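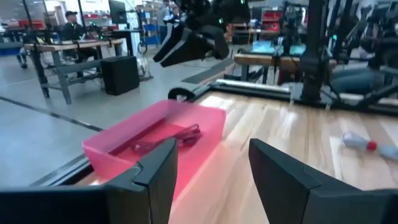 # Masking the fingers out of a wrist camera feed

A wrist camera spends its working life staring at its own hands. If your detector was trained on nice clean tabletop pictures, it will look at two big black wedges along the bottom edge and decide they are the most interesting objects in the room. Ours once reported a finger as a graspable item with great confidence, and the planner went off to find a way for the gripper to pick up itself.

The cure is a mask, and it takes an afternoon. These steps are for Enura 2.x with the Ragab detector behind it, but the idea carries over to any stack that lets you get between the camera and the model.

## 1. Record a sweep

Put the arm somewhere with a plain view and open and close the gripper slowly while recording:

 enura record --topic wrist_rgb --with-joints --out sweep/

Keep the joint readings. The fingers don't sit in one place, so one fixed mask will be wrong most of the day. Our sweep came to 359 frames, which was plenty.

## 2. Build the masks

 enura mask build sweep/ --bins 80 --grow 6

This sorts the frames by gripper width and makes one mask per bin. `--grow` pads the outline by a few pixels. Skip the padding and you get a thin dark rim along each finger, which Ragab will happily call a cable.

Flip through the results before going on. Black fingers over a pale wood table come out crisp. Black fingers over a dark rail are a matter of opinion, and the tool's opinion is poor. Redo those bins by hand.

## 3. Fill with gray, leave the holes alone

There is an inpainting option. It's very pretty and it invents table. Flat gray is ugly, and the detector learns to ignore it in one short fine-tune. We used 2,787 frames for that and could have stopped sooner.

## 4. Deal with the other arm

Your mask knows about your own fingers and nothing else. With a second gripper hanging over the same pink bin, the camera sees another set of black fingers, and these ones move when they please. Don't try to stretch the mask to cover them. Project the other arm's model into the view from its joint states:

 enura project --arm other --camera wrist --as ignore_region

Check your hand-eye calibration first. If it's off, the ignore region floats beside the real arm like a bad toupee.

## 5. Crop the far background

Past the table edge ours sees benches, shelving, and people's legs. Set a depth limit just beyond the rail and drop the rest. Jeans are not a pick target, whatever score they get.

## 6. Test on something annoying

Thin and dark is the hard case: tongs or pliers lying in a see-through tray, close to the fingers in color. Run the detector with the mask on and off, and compare boxes per frame. If the object vanishes with the mask on, `--grow` is too big. Ours was fine at 6 and hopeless at 12.

## Known gripes

- Swapping fingertips means starting again from step 1. The Redton tips are longer than they look.
- Masks are saved per resolution, and Enura will load the wrong size without a murmur. Ticket 209 is still open.
- The Haststead viewer draws masks upside down. The files are fine.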